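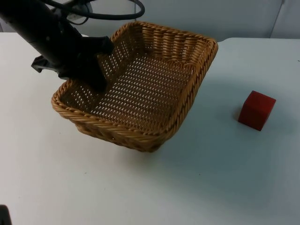
1. 회의 개요

회의명: 클레지에 공개 시연일 결과 검토 회의
일시: 10월, 오후 2시 시작 (실제 시작 2시 20분. 회의실 열쇠를 찾느라 늦어짐)
장소: 클레지에 본관 2층 작은 회의실
참석: 셀레스테 키로가(진행), 다미안 나바레테(시연 담당), 마르셀 르 고프(방문객 안내), 분송 탐마시리(안전·설비)
화상 참석: 벤하민 부스토스(레이바 지사). 앞부분은 소리가 나오지 않아 표정으로만 참여함.
기록: 탐마시리

2. 지난 회의록 확인

지난 회의록은 수정 한 건을 반영해 승인함. "나바레테가 시연 대본을 완성했다"를 "나바레테가 시연 대본을 완성하겠다고 했다"로 고침. 나바레테 이의 없음.

3. 방문 현황 보고 (르 고프)

예약자는 60명, 실제로 온 사람은 57명. 오지 않은 세 명 중 두 명은 스키멈 쪽 사람인데, 다음 날 "매우 인상적인 행사였다"는 감사 메일을 보내왔음. 답장은 보내지 않기로 함.

안내 책자는 3,000부를 인쇄했음. 주문서에 0이 하나 더 들어간 경위를 두고 잠시 논의가 있었으나, 주문서에 서명한 사람이 진행자인 것으로 확인되어 다음 안건으로 넘어감. 남은 책자는 당분간 1층 계단 밑에 둠. 탐마시리가 그곳은 비상 통로라고 두 번 말했고, 두 번째에 회의록에 남기기로 함.

방문객 의견지는 대체로 호의적. 가장 많이 나온 말은 "생각보다 느리다"였고, 그다음이 "커피가 좋았다"였음. 르 고프는 커피 의견도 홍보 자료에 넣자고 제안함. 보류.

4. 시연 내용 검토 (나바레테)

4-1. 작업 구성
흰 작업대 위에 등나무 바구니 같은 엮은 바구니 하나와 빨간 나무 정육면체 하나를 놓고, 로봇 팔이 정육면체를 집어 바구니에 담는 작업. 원래 계획은 다레로에서 부품 상자를 빌려 와 실제 공정처럼 꾸미는 것이었으나, 상자가 행사 당일까지 오지 않았음. 바구니는 르 고프가 집에서 가져왔고, 빵 담던 것이라고 함. 다레로의 상자는 행사 다음 날 아침에 도착함. 상태는 아주 좋다고 함.

부스토스가 이 무렵 소리가 연결되어, 본사 발표 자료에는 "비정형 용기 취급 시연"이라고 적자고 함. 빵 바구니라고 적지 말자는 뜻인지 키로가가 물었고, 그렇다고 답함. 채택.

4-2. 오전 시연
오전 세 차례 모두 정상 종료. 다만 두 번째 시연에서는 집게가 바구니 테두리에 걸려 바구니가 작업대 끝까지 끌려갔음. 나바레테는 관람객에게 "바구니 이송 기능"이라고 설명했고 박수를 받았음. 탐마시리는 그런 기능이 없다는 점을 기록해 달라고 요청함. 기록함.

원인은 바구니 벽이 바깥쪽으로 조금 벌어져 있는데 접근 경로를 수직 벽 기준으로 잡은 데 있음. 점심시간에 접근 높이를 올려 다시 설정함.

4-3. 오후 시연
첫 차례에서 한 어린이가 "손으로 하면 더 빠르지 않아요?"라고 질문함. 나바레테가 반복 작업의 장점을 4분간 설명하는 동안 질문한 어린이는 자리를 떴음. 로봇은 그사이 작업을 마쳤으나 보고 있던 사람이 없었음. 르 고프는 다음부터 설명과 동작을 동시에 진행하지 말 것을 제안함. 전원 찬성, 나바레테 기권.

마지막 차례에서는 비상 정지 단추를 직접 눌러 보고 싶다는 요청이 있어 허용함. 이후 줄이 생겼음. 설문에서 "가장 기억에 남는 체험"으로 뽑힌 항목이 비상 정지 단추임. 부스토스는 이 항목을 발표 자료에서 빼자고 했고, 탐마시리는 안전 교육 효과로 넣자고 함. 결론 나지 않음.

5. 설비 및 안전 (탐마시리)

행사 전 시험 운전은 누적 1,096회. 집게 손가락 마모는 허용 범위 안에 있음. 팔 위쪽 케이블은 고리 모양으로 여유를 두고 걸어 두었는데, 방문객 한 명이 "저 선은 원래 저렇게 늘어져 있느냐"고 물었음. 그렇게 해 두는 것이 맞지만 보기에는 허술하다는 데 의견이 모였음. 여유 길이는 그대로 두고 묶음 방식만 정리하기로 함.

작업대 표면에 흠집과 점이 조금 있음. 나바레테는 행사 전에 닦았다고 함. 닦이는 종류가 아니라는 점을 탐마시리가 확인해 줌. 상판 교체는 견적을 받아 보고 결정.

바닥의 관람 구분선은 오전 중에 떨어졌음. 의자로 대신했더니 사람들이 앉았음. 다음에는 기둥형 차단대를 쓸 것.

6. 다음 공개일 준비

키로가가 다음 시연의 난이도를 올리자고 제안함. 정육면체를 두 개로 늘리는 안과 바구니 위치를 매번 바꾸는 안이 나옴. 나바레테는 둘 다 가능하다고 했고, 언제까지 가능하냐는 질문에는 둘 중 하나가 가능하다고 했음. 바구니 위치를 바꾸는 안으로 정함.

부스토스는 레이바 지사에서도 같은 시연을 열고 싶다고 함. 장비를 보내는 비용은 어느 쪽이 부담하느냐는 질문이 나오자 화면이 멈췄음. 2분 뒤 다시 연결되었고, 안건은 다음 회의로 넘김.

르 고프가 바구니를 돌려받고 싶다고 함. 나바레테는 설정값이 전부 그 바구니에 맞춰져 있다며 난색을 표함. 같은 크기의 바구니를 사서 르 고프에게 주기로 했으나, 르 고프는 새것 말고 자기 바구니를 원한다고 함. 논의가 길어져 키로가가 중단시킴.

7. 결정 사항 및 담당

접근 경로를 바구니 벽 기울기에 맞춰 다시 계산: 나바레테
케이블 묶음 정리, 상판 견적 요청: 탐마시리
책자를 계단 밑에서 옮길 곳 찾기: 키로가
다레로에 상자 반납 일정 문의: 르 고프
레이바 시연 비용안 작성: 부스토스 (본인 동의 여부는 음질 문제로 확인하지 못함)
바구니 소유권: 다음 회의 첫 안건

8. 기타

나바레테가 로봇 팔에 이름을 붙이자고 함. 시간이 없어 다루지 않음.

오후 3시 45분 폐회. 다음 회의 날짜는 따로 알림. 회의실 열쇠는 르 고프가 보관함.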